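**Kulel withdraws two batches of pond and aquarium water conditioner**

Kulel has asked retailers to remove two batches of its Clorach water conditioner from sale after routine checks found that some bottles had been filled below the stated strength. The batches were supplied to garden centres and aquatic shops in February. A total of 477 cases are affected, in the 100 ml size only.

The company said that conditioner from these batches may not remove all of the chlorine from tap water when used at the dose printed on the label. Keepers who have recently carried out a water change are advised to test the water and to watch their fish for rapid breathing or loss of appetite.

"We regret the concern this will cause to our customers," said Tegan Gilchrist, head of product safety at Kulel. "Any bottle from the affected batches will be replaced or refunded, and no receipt is required." 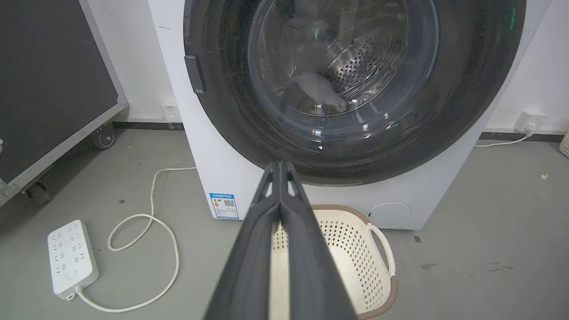
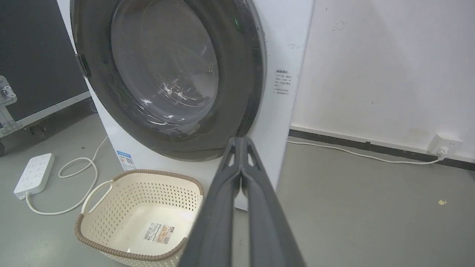 *Front-loading washing machine with a round glass door.*

Batch codes are printed on the base of each bottle. Affected codes begin with CL and end in either 90 or 100. Other sizes of Clorach, and the company's filter bacteria range, are not included in the withdrawal.

Steinar Lauritsen, technical manager at the distributor Bolska, said that replacement stock had been tested before dispatch and would reach most shops by the end of the month. Shops holding affected cases should keep them apart from other goods until they are collected. Opened bottles should be returned with the cap firmly closed and should not be emptied into ponds, drains or watercourses.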